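Small Parts Storage: Frequently Asked Questions

Drakard Parts Room
Maintained by Orvokki Leinonen. Last revised 30th October.

Which boxes are accepted for storage?

Clear or translucent plastic boxes with a closing lid and internal dividers. Opaque boxes are returned to the sender's shelf. The parts room issues two sizes, listed in the catalog as the Ukska 10 and the Ukska 616. Either size may be used for any part that fits with the lid fully closed. If a part holds the lid up, move it to an open bin.

Can I bring my own box?

Yes, if it has fixed dividers and a latch that stays shut when the box is turned on its side. Remove old labels before handing it in. Boxes with cracked lids are not accepted, including those repaired with tape.

What goes in a box and what goes in a tray?

Trays are for parts of one type that are taken out frequently and in quantity. Boxes are for mixed parts, slow-moving parts, and anything that has to travel between rooms. A tray has no lid and does not leave the bench area. Parts going to another room are transferred to a box first, even for a single job.

How should a box be opened?

Place it flat on the bench, latch side toward you. Hold the base with one hand and release the latch with the other. Raise the lid slowly. Static will sometimes hold light parts against the underside, and these drop out if the lid is thrown back. Tap the lid once before opening if you can see parts clinging to it.

How should a box be closed?

Check that nothing is sitting on top of a divider. Lower the lid, press along the full edge above the latch, then engage the latch. Pressing only at the center leaves the corners raised, and small parts will migrate from one compartment to the next. This is the most common cause of mixed stock. When a box has to be handled off the bench, keep one hand under the base and the other on the lid.
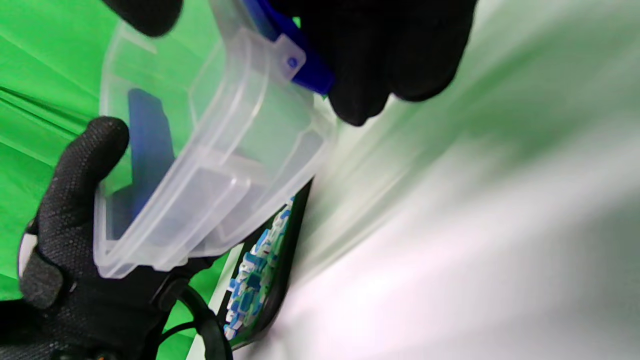

Compartment box with blue latch or hinge strip; tray of small blue and white pieces at lower right.

Do I need to wear gloves?

Gloves are required for contact parts and optional for everything else. Use a close-fitting pair with a textured fingertip. Loose gloves catch on divider walls. Cotton gloves shed fibers and are not to be used in the parts room.

How many part types can share a box?

One type per compartment. Left-hand and right-hand versions of the same part count as two types. Empty compartments are allowed and do not need to be filled. Do not split a single type across several compartments unless the quantities are recorded separately.

Where does the label go?

On the short side of the base, never on the lid. Lids get swapped during washing. The label carries the shelf number, the part code and the initials of the person who filled the box. Compartment contents are written on a card placed inside, facing out through the front wall.

How are parts arranged in a tray?

In rows, all facing the same way, starting from the corner nearest the label strip. Fill one row before beginning the next. A part that will not seat flat is set aside for inspection. Do not force it down with a tool.

What is the maximum fill?

Boxes: 88 percent of compartment depth, marked on the gauge card kept at the issue desk. Trays: a single layer.

Can the dividers be removed?

Not on molded boxes. The walls are part of the base, and cutting them leaves a burr that scratches coated parts. If you need a larger compartment, ask Hiếu Ông at the issue desk for an undivided box from the Purnetti range.

How are boxes cleaned?

Empty the box completely, including the card. Wash in lukewarm water with dish soap, rinse, and let it air dry with the lid open. Solvents and glass cleaner cloud the plastic. A frosted finish is normal on some boxes and does not mean the box is dirty.

The latch has come off. Can it be replaced?

Usually. Spare latches are kept in drawer 10. Slide the new one onto the hinge side first, then snap it over the lip. If the lip itself is broken, scrap the base and keep the lid.

I found a loose part. Where should it go?

In the unsorted cup on the Heinonen bench. Do not return it to a compartment by eye. Several of the clips differ only in slot width and have to be checked with the gauge.

Who do I contact about stock errors?

Nithin Devadiga for boxes and Tapio Hämäläinen for trays. Include the shelf number and part code. Errors found during the June count are handled separately and do not need a report.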